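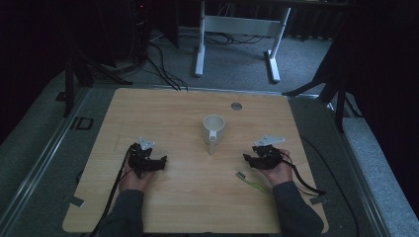 Work at Boro changed in January, when the packing hall got its first two Tuta arms and four people moved from the line to the demonstration room. They used to fill and close boxes for a full shift. Now they do household and kitchen jobs at a table, over and over, so that the arms can be taught from the recordings. The tools are simple enough to pick up in a morning. You hold a black gripper in each hand, with a white triangular plate on top, and you work through it as if your own fingers had stopped at the wrist. A pitcher with a short handle is harder than it sounds when the jaws are pointing at it from the left and the cable is hanging down past your wrist.

Gallery: Work at the Table
Boro, demonstration room and packing hall

The job
A task sheet gives the object, the starting place and where it should end up. Pitchers, cups, folded towels and box lids have all been on the sheet this season. One person handles the objects and a second person keeps the log. They trade places after 16 runs.

Hours
The room runs from 7 a.m. to 3 p.m. There is no Sunday shift anymore. The hall still has one every other week, and people from the room can sign up for it if they want the extra pay. Most of them have done so at least once.

Pay
Everyone who moved kept their line rate for the first nine weeks and then went to the technician rate, which is a little higher. The piece bonus is gone. Two people said they missed it, mainly before the holidays.

What is easier
Less lifting. A full carton on the old line weighed 13 kilos, and by the end of a shift you knew it. The room is quieter too, and you can talk while you work as long as you keep your eyes on the table.

What is harder
Going slowly. Velimir Kovačević was on the line for nine years and was one of the fastest closers in the hall. His first recordings were sent back because he rushed the grasp. He says his shoulders feel better now and his wrists feel worse, and that he goes home tired in the head, which was new to him. Wrist breaks were added to the schedule after he and others brought it up.

In the hall
The Tuta arms take flat lids off the stack and set them on open boxes. Brarnard supplied the conveyor and the guarding. A person still stands at the end to check labels and pull out crushed corners. That post used to be shared by whoever was free, and now it has a name on the rota and a stool. When an arm stops, the person at the end clears it and presses restart. Anything more than that goes to the maintenance desk.

Still open
The agreement on jobs covers the current contract with Xia and will be discussed again when that contract comes up. No one has been laid off under it. Two people who retired from the line were not replaced, and the staff who are left have asked for that to be put in writing as part of the next talks.

Training for the room is open to anyone with a year in the hall. Put your name on the sheet by the time clock, and mark whether you can do mornings.

Back to all galleries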